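Zultix Tiered Produce Stand — Set-up and Use
Section 4: Loading and facing the crates

4.1 Before loading

The stand must be assembled and levelled as set out in Section 3 before any crate is filled. Check that all four crates sit fully down on their rails. A crate that rocks has usually been fitted back to front; lift it out, turn it and refit it.

Maximum load per upper crate is 11 kg. The lower crates share the same limit when the stand is on castors. With the fixed feet fitted, the lower crates may carry more, as given on the rating label inside the rear panel.

CAUTION: Do not load the upper tier while the lower tier is being pulled forward for cleaning. The stand may tip.

Leave a clear space of 600 mm in front of the stand so that a customer with a basket can stand square to it.

4.2 Order of loading

1. Wipe the slats with a dry cloth. Do not use oil or wax on any surface that touches produce.

2. Load the lower tier first. Potatoes and other dense roots go in the lower right crate.

3. Load pumpkins and squash into the upper left crate. Place the larger ones at the back and wedge the smaller ones between them. Stalks should face up or to the rear.

4. Lay carrots in the upper right crate on the diagonal, all pointing the same way. Leafy bunches may stand in the right-hand corner of this crate, leaves uppermost.

5. Fill the lower left crate last. It is the most easily reached from the front and is intended for large leafy heads such as napa cabbage.

6. Support each cabbage with two hands, one near the top and one at the middle. Do not carry it by the outer leaves.
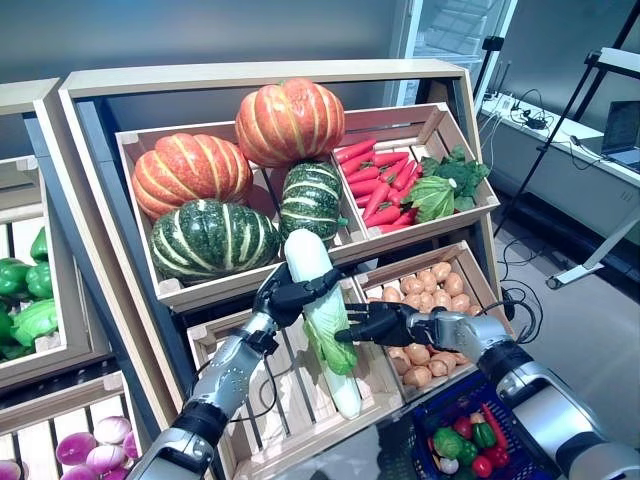
7. Lower the cabbage into the crate without dropping it. Set the first head against the rear slats and work forward in a single layer.

8. Remove damaged outer leaves after the crate is full. Trimming each head as it goes in leaves scraps under the next one, where they block the gaps between the slats.

NOTE: The gap between tiers is 400 mm. Heads that touch the underside of the upper tier should be laid on their sides.

4.3 Using a second stand

A second unit may be placed to the left of the first. Peppers go in its upper crate and onions in its lower crate. Keep onions away from potatoes where space allows.

If the two units are to be joined, use the Hulley link bracket supplied in bag C. Fit the bracket finger-tight at both ends, push the units together, then tighten. Joined units must not be moved on their castors — separate them first.

4.4 Display with toy produce

The stand is also sold for training shops, schools and play areas. Toy vegetables are lighter than the real thing and tend to slide forward on bare slats. The Golura liner mat (sold separately, 500 mm wide) may be cut to fit and laid in any crate.

1. Cut the mat with the ribbed side down.
2. Press it into the corners of the crate.
3. Arrange the items as in 4.2. Small pieces such as garlic, tomatoes and chillies may be kept in a shopping basket beside the stand if no crate is free.

The mat must be taken out before the crate is washed. Water trapped beneath it will stain the wood.

4.5 Facing up

Facing up means bringing the remaining stock forward so that the front of each crate looks full. Do this at opening and again at 2 p.m. Take hold of each item from the side and draw it forward. Pulling from the top disturbs the row behind.

Round items should be turned so that any blemish faces the rear. Loose potatoes need only be raked forward by hand and levelled.

Where a crate has fewer than two rows left, refill it or move the stock to a smaller crate.

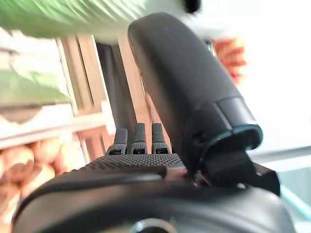 Gavrilă writes that in a narrow shop it is easier to face the lower tier first, kneeling, and then stand up to do the upper one, as soil from the potatoes otherwise ends up on hands that have just tidied the carrots. Either order is acceptable. If the lower tier is done first, wipe the front rail before moving up.

4.6 Emptying the crates

1. Empty the upper tier first.
2. Lift each crate by its two end slats.
3. Shake out soil and leaf scraps away from the stand.
4. Leave crates upside down overnight if they have been washed.

For replacement slats and rails, see Section 7.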